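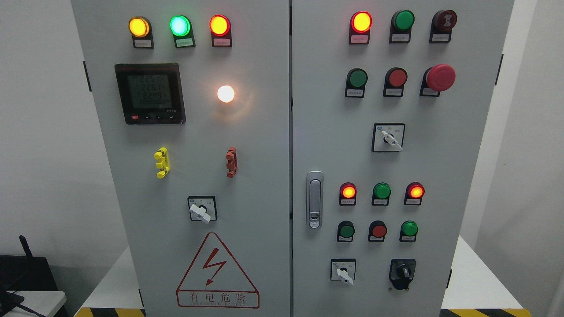 盤の前に立つ時間は、一回につき長くても数分だという。ロシェル・マクフィーさんは、ウィドン社の保全研修所で電気設備の点検を教えている。受講者は工場の設備担当になったばかりの人が多く、電気の専門教育を受けていない人も混じる。研修所の実習室で、金曜の午後に話を聞いた。

最初に教えることは何かと尋ねると、「手を後ろで組むことです」という答えだった。

「新しく来た人は、ボタンがあると指を近づけます。押すつもりがなくても近づける。なので最初の一時間は、手を後ろに組んだまま扉の表だけを読んでもらいます。読んだものを紙に書く。それだけです」

扉の上の段には表示灯が三つ並ぶ。左から黄、緑、赤。受講者の多くはこの順番を信号機のように受け取り、赤がついていると異常だと言う。

「どの色が何を意味するかは、盤ごとに銘板と図面で確かめるしかありません。三相の電源が来ていることを黄・緑・赤で示す盤もありますし、運転が赤で停止が緑という職場もあります。前の職場で覚えた色のまま読むのがいちばん困ります。経験のある人のほうが間違えることもありますね」

表示灯の下には四角い電力計がある。液晶に数字が三段並び、その下にもう一行、小さな数字が続く。マクフィーさんは受講者に、三段とも小数点以下まで書き写すように言っている。

「『だいたい225』と書いてくる人がいます。その日の報告としてはそれで足りるかもしれません。でも点検表は半年後に別の人が見るものです。三つの値がそろっているのか、一つだけ離れていくのか、丸めた数字だとわからなくなります」
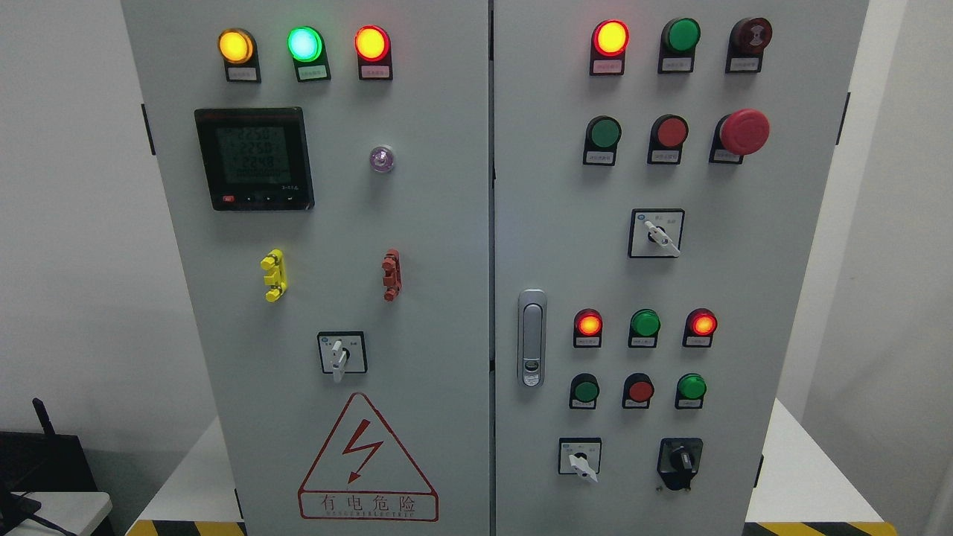

実習室の制御盤。左の扉に三色の表示灯と電力計、右の扉に操作器具が並ぶ。

マクフィーさん自身は、もともと電気の人間ではなかった。パーティントンの製粉工場で包装ラインに13年いて、設備が止まるたびに保全係を呼びに行く側だったという。

「呼びに行くと、必ず『ランプはどうなっていた』と聞かれるんです。答えられないと、また見に戻る。往復している間もラインは止まったままです。それで、聞かれる前に書いて持っていくようになりました。字が読めるなら保全に来いと言われて、移ったのが始まりです」

当時の保全係の責任者が、現在は研修所の教材を担当しているショーナ・プライアーさんである。取材の途中で実習室に顔を出したので、そのまま話に加わってもらった。

プライアーさんによると、研修用の課題は全部で36ある。扉を閉めたまま行うものから始まり、図面との照合、選択スイッチの位置の確認、記録の書き方と続く。盤の内部に関わる課題は後半にまとめてあり、前半を終えていない受講者は進めない。

「昔は一日目から中を見せていました。そのほうが喜ばれるので」とプライアーさんは言う。「ただ、中を見た人は表を見なくなります。翌日に表示灯の状態を聞いても、覚えていない。順番を入れ替えたのは五年前です」

実習室の盤にも、左の扉の下のほうに赤い三角の警告標識がある。稲妻の印の下に「有电危险」と書かれている。中国語で、電気が来ていて危険だという意味だ。受講者から、日本語の表示に替えないのかと聞かれることがあるそうだ。

「替えません」とマクフィーさん。「工場に行けば、いろいろな国の盤があります。字が読めなくても、三角と稲妻で止まれるようになってほしい。読めない字があったら調べて、点検表の余白に書いておけばいいんです」

点検表は研修所で作ったもので、「デリア」と呼ばれている。名前の由来を聞いたが、二人とも知らなかった。A4の紙一枚で、左に機器の名前、右に状態を書く欄がある。丸やチェックの印で済ませる欄はない。
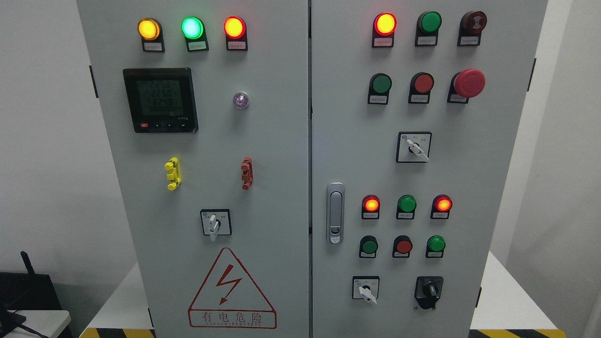
選択スイッチの欄もそうで、「正常」とは書かせない。レバーがどちらを向いているかを書き、それが銘板のどの位置にあたるかを次の欄に書く。見たことと、そこから判断したことを分けるためだという。消えているランプについても、空欄にせず「消灯」と書く。

「空欄だと、消えていたのか、見なかったのかがわかりません」とプライアーさんは言う。「戻ってきた紙を読むのは私なので、そこはしつこく言います」

これまでに集まった点検表は1,238枚になった。研修所では受講者の名前を消したうえで保管し、書き間違いの多い箇所を拾って教材を直している。いちばん多いのは左右の取り違えだそうだ。盤が二面並んでいると、右の扉の機器を左の欄に書いてしまう。これを受けて、昨年から用紙の中央に太い縦線を入れた。間違いは減ったが、なくなってはいない。

受講者は年におよそ300人。七月からは、フルンドゥーラの新工場に配属される人たちの研修も始まる。人数が増えるので、盤の前に立つ時間をどう割り振るかが当面の課題になっている。二人一組にして、一人が読み上げ、もう一人が書く方法を試しているところだ。

「読み上げる人は、声に出すと雑になるんです」とマクフィーさんは言う。「『上のランプ、全部ついてます』と言ってしまう。書くほうが『全部とは何と何ですか』と聞き返せればいいんですが、相手が先輩だと聞き返さない。組み合わせはこちらで決めるつもりです」

話が終わったのは四時過ぎだった。マクフィーさんは次の組の点検表をそろえ、鉛筆を脇に置いた。ボールペンは使わないのかと聞くと、油のついた紙には鉛筆のほうが書けるから、とのことだった。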